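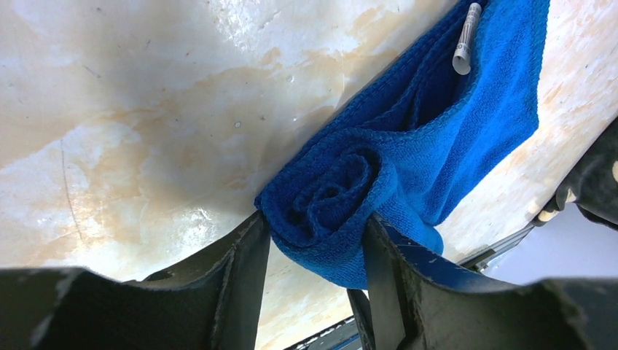
*Fig. 1. Blue microfibre towel, rolled tightly at one end and loose at the other.*

## 3. Folding and storing the cloths

Our project looked at how cleaning cloths are kept in the shared kitchen at Tamport. Helju Kazlauskienė and I worked on the storage part, and Urmas Lapiņa did the washing tests in section 4.

We compared flat folding with rolling. For flat folding the towel was halved twice and stacked. For rolling it was folded once lengthways and then rolled from the short side. Each method was tried for 3 weeks on the same shelf, which is 700 mm wide and 400 mm deep.

Rolled towels were easier to take out one at a time. With the flat stacks, people pulled from the middle and the rest slid forward. The main problem with rolling was that the towels came undone. Microfibre is soft and slightly fuzzy, and a roll can be tight at one end and a wide sheet with folds at the other, as in Fig. 1. The hem is useful here. It shows up as a darker ribbed line, so it is easy to see whether the edges have been lined up.

Jurgita Kütt suggested tucking the last corner into the roll. We tried this in the final week and it held better on the small towels than on the large ones. We did not have time to repeat it.

For the kitchen we recommend rolling the small towels with a tucked corner and folding the large ones flat. The shelf label should be changed to match. Carol Sedgwick has agreed to check the shelf again in November.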